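Speaker notes, Prorno hand-held gripper kit: review for the Odville integrators' session
Speaker: Jolanta Malinowski
Slot: 37 minutes including questions

Slide 1. Open with scope. We looked at the Prorno kit as a purchase, so the talk covers handling, cabling, tags and support. Model training is Jussara Evangelista's talk and follows this one. Send those questions to her.

Slide 2. What is on offer. Ostrowski sells the kit on a 60-day trial or outright. Price as quoted to us is $1272 per pair, mounts extra. Say clearly that we paid for our trial.

Slide 3. Handling. Run the next three without talking over them, then go to the points below. 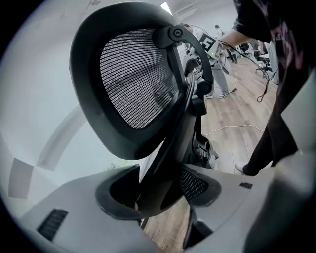
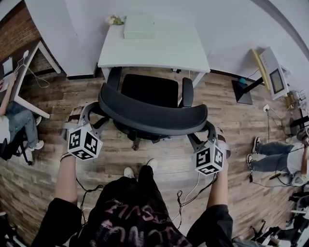

Second one: tag cubes on both wrists, one hand on each armrest.

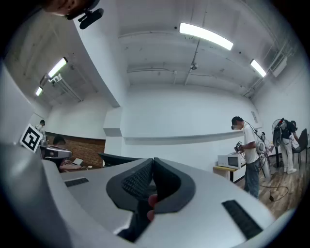 PLATMONT, September

Points to make once the pictures are done:

Grip. The black finger pads in the third picture close to a V. The ridged inner face on the left pad is the part to check for wear. Ask the vendor for the price of spare pads before signing.

Cables. Leads hang from the wrist units in the second picture. Allow slack for a full reach to the floor and keep the run behind the operator. We would like a belt clip in the box. Ostrowski has the request and has given no date.

Tags. Keep the printed squares flat and clean. Matte stock only, as gloss gave us dropouts under ceiling lights. Reprint at 100 per cent scale; "fit to page" will throw the calibration off.

Large objects. An office chair is a fair test. It rolls, it swivels, and the housing takes up a good part of the gripper camera's view when you work close in. Tell operators to approach more slowly than feels natural.

Slide 4. Support. Email replies came the next working day. The manual is thin on recalibration. Read out the two steps it leaves out (they are on the handout).

Slide 5. Recommendation. Take the trial, skip the extended warranty, budget for spare straps. Pause for questions. If asked about left-handed use, we did not test it.

Last updated: Mar 4, 2018

Contact the session desk | © Odville integrators' session | Back to top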